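Course 3107: Portable Outlets and Flexible Cords
Handout for Unit 8, Bench Handling of Power Strips
Instructor: Kanchan Ahuja. Bench notes: Anselmo Vieira.

8.1 Scope

This unit covers relocatable power strips as used on a test bench. Fixed wiring is treated in Course 3177. Read the Frade notes on cord types before the Monday session.

8.2 Position on the bench

Lay the strip on the felt pad with the sockets facing up. The felt protects the casing and reduces sliding, but it does not hold the strip against the force of a plug going in. Keep the supply plug on the pad, in plain view, until the mechanical checks are finished. Do not leave it under the strip or over the edge of the table. 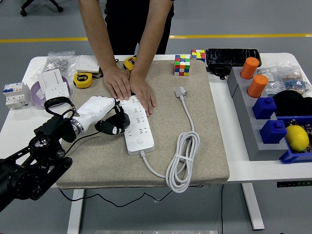
Fig. 1. Strip held by hand on the felt pad, cord coiled, supply plug out.

8.3 Inspection before use

Check the casing for cracks and the socket openings for debris. Operate the switch, if there is one, and note whether it latches. Run the cord through the fingers from the strip to the plug and feel for flat spots or cuts. Look closely at the point where the cord enters the casing; most rejected strips in the Dresix set fail there. Record the result on the Brornley sheet, one line per strip.

8.4 Insertion and withdrawal

Insertion force varies with the contact springs and with wear. A new strip may need a firm push. Keep the plug square to the face, since a plug rocked sideways spreads the contacts. On withdrawal, grip the plug body and never the cord.

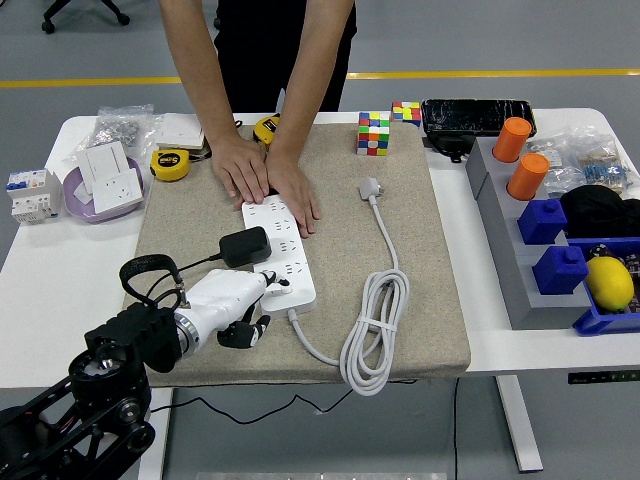
Insertion force has to be met by an equal restraint on the strip, and a light strip supplies very little of it by weight alone. The restraint should be spread over the casing and kept clear of the socket in use. In Fig. 2 both hands press on the strip, with one near its upper end and the other beside it, while the plug sits in the lower sockets. For longer strips, use the Ferkitz clamp at the end away from the plug.

8.5 Cord storage

Coil the cord in even loops and tie it loosely. A coiled cord sheds heat poorly, so uncoil it fully before any load test. Do not wrap it around the strip.

8.6 Exercises

1. Inspect 3 strips from the bench set and complete the sheet.
2. State why the supply plug stays visible during the mechanical checks.
3. Explain the effect of sideways force on the contacts, with a sketch.

Hand in at the start of the next session.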